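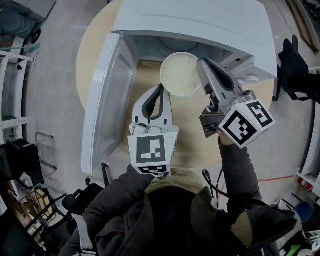
Bowl, microwave and two hand-held grippers at the Flesteo demo table.

So on Tuesday I finally made it over to the Morkell open day, and I went mostly for one thing – the Flesteo kit, their set of hand-held grippers for recording kitchen chores. I'd read the brochure twice and still couldn't picture how it would feel to do ordinary stuff with it. Answer: weird for five minutes, then pretty fun!

You get one gripper per hand, each with two curved fingers with black pads and a chunky white block covered in black-and-white markers. The microwave station was the popular one (18 people ahead of me, and the line snaked right past the coffee). The job is a bowl of food and an open microwave, and you have to keep the bowl level with a pinch on each side of the rim. I tipped mine on the first go. Sorry, Morkell floor.

Hamidreza Hashemi was running the table and was very patient with all of us. He told me to stop squeezing so hard and move my elbows instead of my wrists, and my next try went a lot better. He says a new person needs 15 minutes of practice before the recordings are worth keeping, which sounds right to me. My forearms were feeling it by then, though – I'd love a lighter version.

Pricing is where I got stuck. You can rent a pair for 20 days or buy outright, and the data cleanup is a separate service through Tabrizi, billed by the hour of footage. I asked for a combined quote and they're supposed to email me one in September. I also want to know if the finger pads can be swapped out, and I forgot to ask, so that goes in my reply.

After that I had a quick look at the Dostska booth next door (sorting bins, nice people, terrible parking advice) and caught the 4:15 bus home.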